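Print this page | E-mail this page

Workshop notebook - natural dyes, woad and indigo

May 7, 2018

Vat no. 3 is alive! Came in this morning expecting to have to pour it away and there it was, a proper coppery skin on top and a lovely thick flower of blue bubbles in the middle. Liquid underneath a clear yellow-green when I pushed the skin back with a spoon. I had more or less given up on it in April, so this is a very good start to the week.

What I changed, so that I don't forget: another handful of wheat bran, boiled first in a little water, and the lid wrapped in two old blankets. No extra lime. I think I was over-liming all through April, adding a pinch every time I felt uneasy, and the poor thing never had a chance to settle. Octavian Pop told me as much weeks ago and I should have listened. His note in the margin of the April pages just says "leave it ALONE", underlined.

Smell: sweetish, a bit like a stable, not rotten. Good sign.

Dips

Started with the wool, the Gunnlaugsson fleece that we spun up over the winter. Total dry weight of the skeins 1085 g. Soaked overnight in plain water with a drop of soap, squeezed out, then in they went one at a time.

First dip five minutes, out, aired on the line by the back door. I never get tired of this bit - the yarn comes up the colour of a lime and then you can watch the blue creep in from the edges as the air gets to it. The inner strands take longest, so open the skeins up well with your hands and keep turning them. Two of mine had been tied too tightly and have pale bands where the ties were. Quite pretty, but it wasn't the plan. Looser figure-of-eight ties next time, please, everybody.

Second dip the same length. Third dip only for the four skeins that I want dark. By the third the vat was looking tired, more teal than green, and I stopped there. It can rest with the lid on until Thursday.

The linen is another story. Savanow cloth, scoured twice, and it still came out patchy down one side. I suspect there's a finish on it that soda ash won't shift. Weighed the whole piece at 1227 g before scouring and forgot to weigh it after, which would have told me how much had come off. Silly. There's enough left on the roll to try again with a longer boil.

Comparing blues

Laid the dry skeins out next to last year's to see where we've got to. The new three-dip wool is very nearly as deep as the best of the old ones, and to my eye a bit warmer. The one-dip skeins are a soft sky colour that I'd happily wear tomorrow.

Wrote up shade cards for all of them, numbers 140 to 158 in the green binder. I've left gaps for the linen. Please don't put cards away until they've been rubbed with a white cloth. Card 151 left a smear on everything near it and needs another rinse.

For naming the strong shades I've been going by things we all know by sight, as "medium dark blue" means something different to each of us. Royal blue at the bright end, then navy for anything past the third dip. Those two side by side are a good test of whether your eye is awake, and the step between them is the one I'd love to get evenly on a single skein, top to bottom.
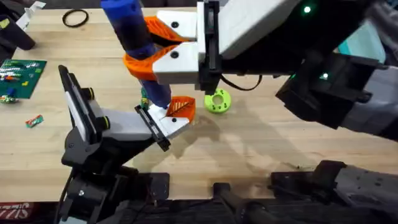
Dip-dyed skein, plan

Hang the skein from a stick, lower it the whole way for one dip, then only the bottom half for the next two. Keep it moving up and down a little the whole time or there'll be a hard line. Air it hanging from the same stick, same way up, or the drips will run into the light part.

I'd like to try this with the Kollitz silk as well as the wool. Silk drinks it up so fast that I may have to cut the dips to about 18 seconds and do more of them.

To do

- feed vat 3 after Thursday's dyeing, bran only
- pH strips, we're down to the last few
- second rinse for 151, then vinegar rinse for all the wool
- scour new length of Savanow, weigh before AND after
- ask Trultance if they still sell madder root by the sack
- wash the blankets (not with anything white)

Contact us | Copyright 2018, all rights reserved | Back to top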